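Início > Notícias > Comunicados de imprensa

Ensinámos um robô a encontrar a beira das calças

Seg. 28 de maio – 124 partilhas – 8 comentários

Quem já tentou explicar a alguém como se dobra roupa sabe que as palavras acabam depressa. "Pegas na ponta e puxas." Qual ponta? Puxo para onde? Eu passei meses a ter esta conversa com uma máquina, e é com muita alegria que a Trevau divulga hoje os primeiros resultados do Fluviter, o nosso método para ensinar braços robóticos a lidar com tecido!

A ideia nasceu em novembro, no laboratório da Ferham, com quem partilhamos o projeto desde o primeiro dia. Os métodos que andávamos a usar pediam ao robô que adivinhasse a forma inteira da peça antes de se mexer. Com uma caixa, tudo bem. Com umas calças amarrotadas é um desespero (acreditem, vi muitas tentativas). No Fluviter, o robô só se preocupa com uma coisa de cada vez: onde acaba o pano e começa a mesa. Procura essa fronteira com a câmara do pulso, aproxima-se, corrige o caminho enquanto anda e só depois decide se fecha os dedos.

Para treinar o modelo usámos 124 demonstrações guiadas à mão, o que é pouquinho para esta área. Depois veio a prova a sério – 20 peças que o sistema nunca tinha visto, de algodão fino a ganga grossa. Agarrou a beira à primeira em todas menos 8. Dessas 8, quase todas eram tecidos claros em cima de madeira clara, e aí confesso que até eu tenho de olhar duas vezes.

A ganga é a minha parte preferida. Tem peso, faz pregas teimosas, e as costuras enganam o modelo, que de vez em quando as toma por uma beira. Os reflexos no tampo também dão trabalho: onde a luz bate forte, o veio da madeira quase desaparece e a fronteira com o azul do tecido é o que sobra para o robô se orientar. 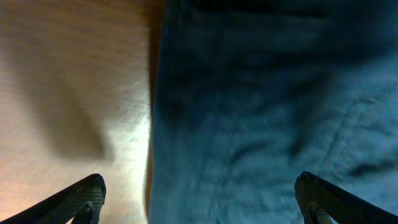 O controlador, a que chamámos Xavier, refaz as contas 20 vezes por segundo, e por isso a garra pode ir em movimento sem esperar por uma fotografia perfeita. Foi a mudança que mais nos custou a escrever e a que mais se nota nos testes.

Falta muita coisa, claro. Ainda não dobramos uma peça do princípio ao fim, e as malhas elásticas continuam a dar-nos cabo da paciência. O relatório técnico segue a pedido para jornalistas e equipas de investigação – escrevam-nos, que eu gosto mesmo de falar disto!

Contacto: Gabinete de Imprensa da Trevau | © Trevau | Voltar ao topo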